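About Tosteck

Tosteck is a members' association for players of online role-playing games. It runs guild servers, teaches new players and publishes written guides to the games its members play. The association is registered as a not-for-profit company and is governed by a board elected each March.

Our history

The association began as a single guild in the game Wostero. Its founders wanted a group in which people with jobs and families could take part in large dungeon runs without being expected to log in every night. The first charter set a limit of 20 hours' play a month for any organised event, and that limit still stands.

When the second Wostero expansion opened the northern continent, the guild could no longer be run from one chat channel. It was divided into six halls, each with its own steward, its own timetable and its own bank. The halls remain the basis of our work. A member belongs to one hall at a time and may transfer once in a season.

Tosteck has since opened halls in Melta, a slower game built on trade and sea travel. Membership now stands at 1341.

What we do

New members are placed in a training group for their first month. Training covers the roles of healer, guardian and striker, the reading of combat logs, and the conduct expected in a mixed group. Members who already know the game may ask to be assessed instead, and the steward's decision is normally given within a week.

Our guides are written by members and checked by a second player before they are published. Each guide states the version of the game to which it applies. Guides to zones that have been altered by a patch are withdrawn until they have been walked again from start to finish -- a slow process, but one our readers have asked us to keep.

We also maintain the Bolger Archive, a collection of maps, quest texts and patch notes from the early years of Wostero. The archive may be consulted free of charge by anyone. Requests for copies of up to 1000 pages can be made through the contact form.

Governance and conduct

The board consists of the chair, Orla Madigan, and one steward from each hall. Minutes are published to members after every meeting. Complaints about the behaviour of a player during an event are heard by a steward from a different hall, and both parties receive the decision in writing.

Tosteck does not sell in-game currency, accounts or items, and does not accept payment from publishers for coverage.
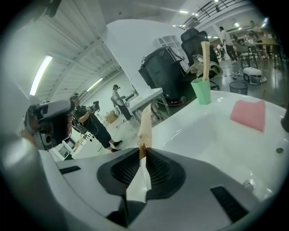
Rhiannon of the Melta harbour hall writes that her training group spent three evenings on the first dungeon alone, and that she would have left the game that winter if they had hurried her through it. She adds that the sea charts in the guides ought to show the tides. The guides team has accepted the point and will include tide tables in the next edition.

Joining

Applications are open to players aged 18 and over. Applicants should name the game they play, the server on which their main character is held, and the evenings on which they are usually free. No minimum character level is required. Applications to the Wostero halls are read in the order in which they arrive; the Melta halls admit new members at the start of each season.

This page was last revised on 11 May 2018.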